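September, past eleven at night

Saskia is still on about the magnesium. She read somewhere that people who take it before bed sleep 67 minutes longer, and now half the office is swallowing Vevine capsules with their dinner and comparing scores in the morning. I asked her who measured the 67 minutes. She said it was a study. I asked how many people were in it and she went off to make tea.

I did look it up tonight, which is more than she did. The page she sent me is run by Katene, the same outfit that sells the capsules, and the "study" is a survey they mailed to their own customers. They got 1,732 replies. I'd guess the ones who slept badly threw the form away, or were too tired to find a stamp.
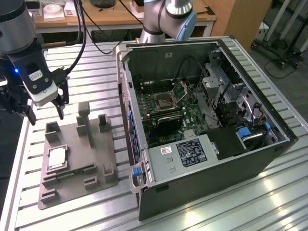 Trefor says I'm sour because I slept well before any of this started. Maybe so. But he wears a watch that tells him he got 62 percent "quality rest" and then he spends the whole day yawning, when an hour earlier he'd felt fine. Quality by what measure? He doesn't know and the booklet doesn't say.

I took one of Saskia's capsules last night to be fair about it. Slept the same as ever, woke at five for the bathroom - one night proves nothing either way, I know that. She has left me the rest of the bottle. I've put it in the drawer with the fish oil.

Must call Carleen about the gutters.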